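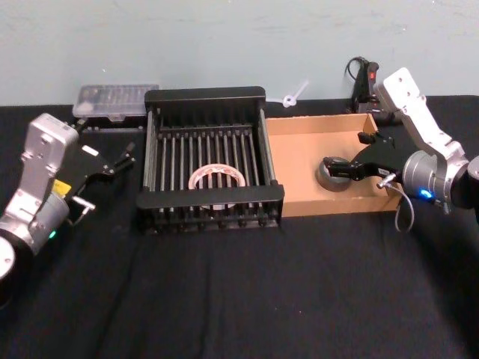 I get asked the same thing most times I tell someone what I do for a living, and it is always some version of "so when will it do my washing up?" My brother-in-law asks it every Christmas. My dentist asked it with both hands in my mouth. I've given enough bad answers over the years that I thought I would write a longer one and send people the link.

I work on two-armed robots that move small household things about on tables. I've been at it long enough to have stopped finding it impressive when a gripper closes on something, and long enough to be annoyed when people say it can't be hard. My employer doesn't read this blog and I won't be saying anything about our own numbers. What follows is my own opinion, from watching arms pick things up all day and then going home and doing the same jobs myself in a quarter of the time.

The short answer is that machines can do bits of chores. They can't do chores.

Take tidying up tape. A roll of duct tape is one of the kinder objects you can give to a two-fingered gripper. It is stiff, it has a rim, it weighs enough to stay put, and it doesn't mind being squeezed. Stand it on its side in a shallow cardboard box and you have a job that a decent system can learn in an afternoon's worth of demonstrations. Put one finger on one side of the wall of the roll and the other on the other side, close, lift, move, open.

Clear packing tape is worse. It is the same shape and the same idea, but cameras don't care for it. You can see through parts of it, it shines, and it looks different every time the light changes. If it is lying flat between the wires of a dish rack it is worse again, as the wires get in the way of the fingers and half the view is black bars. A person doesn't notice any of this. You reach in, your knuckles brush the wire, you adjust without thinking, and the tape is out.

I did that job by hand 50 times once to see how often I touched the rack. I touched it every time. I'd have sworn I didn't. Touching things is how people work in tight spaces, and most robot arms are set up to treat touching as a mistake. That is changing, slowly. There are force sensors in more wrists now and the software is better at putting up with a bump. But if you want to know why a demonstration always seems to have a lot of clear space round each object, that's why.

Dish racks are a subject of their own. I like them as a test. Everybody owns one or has owned one, they come in every size, and the spacing of the wires is never what you want. Taking a plate out is manageable. Putting a plate in, between two particular wires, at an angle, while the other plates are leaning about, is a different matter. Vega Salcedo, who I shared a bench with at my last place, kept a count of plate insertions on a sheet of squared paper for the whole of one May. By the end of it she had 1679 tries written down. She would never tell visitors the success rate, and they always asked. I know what it was and I'll only say that I wouldn't have let it near my own plates.

What the sheet did show was where the failures were. Very few of them were the robot failing to pick up the plate. Nearly all were in the last couple of centimetres, when the edge of the plate caught a wire and the arm kept pushing. She started bringing in different racks from charity shops after that. The arm had learned one rack very well and knew nothing at all about racks in general. Change the rack and you were more or less back at the beginning.

This is the bit I find hardest to get across to people. When you see a film of an arm doing a chore, you are seeing it do that chore with those things on that table. The table is usually covered with a plain cloth, the wall behind is plain, and the arms are bolted down so they always start from the same place. There is nothing dishonest in that. It is how you have to start. But your kitchen has a patterned tiled wall, a kettle in the way, a child's drawing stuck to the fridge and a cat. Each of those is a small problem, and they don't arrive one at a time.

Shop floors are further on, and I think that surprises people, who assume the factory is the hard place and the home is the easy one. I spent two weeks at a small packing firm called Marín, where Unai Arroyo runs the night side. They send out craft supplies, mostly tape, ribbon, glue sticks and those little boxes of beads with the compartments. They had one arm working on outgoing orders when I was there. It picked rolls out of an open tray and put them into a carton. It did this well. I stood and watched it until my tea went cold.

But look at what had been done to help it. The trays were all one size. Every roll came in standing the same way up. A person filled the trays, a person took away the full cartons, and a person came over when the light went on to say it was stuck. Unai reckoned it was worth having because it freed someone up for the fiddly orders, and because it didn't mind four in the morning. He also said that when the supplier changed the wrapping on the masking tape without telling anyone, the arm was no use to him for 16 days while it was sorted out. His packers took no days to adjust. They complained about the new wrapping and carried on.

The bead boxes were always done by hand. I asked if they had tried. They had. The lid is clear, so the camera saw the beads and thought they were nearer than they were, and if the gripper took hold of the lid instead of the box then the catch could give way. He told me this while looking at a patch of floor where I assume it had happened.

Two arms are better than one for house jobs, though not for the reason people give. They picture one arm washing and the other drying. Mostly the second arm is there to hold something still. If you've ever tried to get a roll of tape out of a light cardboard box with one hand, you will know the box comes too. With a second hand on the side of it, the job is easy. Getting two arms to do that sort of thing at the right moment, without knocking into each other, has come on a great deal since I started. Five years ago I would have said it was a long way off and I'd have been wrong.

The other thing that has come on is the teaching. We used to write out every movement. Now someone steers the arms by hand through the job, over and over, and the machine learns from that. Ramiro Ibarra is the best I have seen at the steering. He used to repair watches, and you can see it in how he comes down on an object, straight and slow at the end with no wobble. Robots trained on his sessions move a bit like him. Robots trained on mine hesitate above things, and I'd rather not look at them.

The trouble with teaching like that is that it takes people, hours and patience, and every chore in a house is really dozens of chores. "Put the tape away" sounds like one. Which tape, from where, into what, and is there already something in there? What if the end has come loose and stuck to the bench? I have seen an arm lift a roll perfectly and then stand there with it stuck to one finger, opening and closing. A toddler would have shaken their hand.

So, to my brother-in-law. If you mean a machine that you buy and put in your kitchen and it does the dishes, no, and I wouldn't put money down for one. If you mean an arm fixed to a worktop that can empty a rack you've agreed on, of plates you've agreed on, slowly, with you in the house in case it gets stuck, then that is nearer than I would have guessed. I can see someone selling it. I can't see many people wanting it at the price, when the job takes a person four minutes.

I do think it will matter sooner for people who can't do those four minutes. Maite Robles, who lives below us, has bad hands, and for her getting a mug down or lifting something out of a box is a real question each morning. She doesn't need it to be quick. She would put up with it taking ten minutes over one mug if it never dropped it. When I talk to her about work she asks much better questions than my dentist does. She wants to know what it does when it gets something wrong, and whether it lets go.

At present it depends which one you have. Some let go when they lose power and some hold on. I told her I would find out which she'd want for a mug of hot tea, and we had a long talk about it on the stairs and didn't agree.

I'll come back to dish racks another time, as I have a new one to try. The wires are closer together than on the old one and I don't expect it to go well.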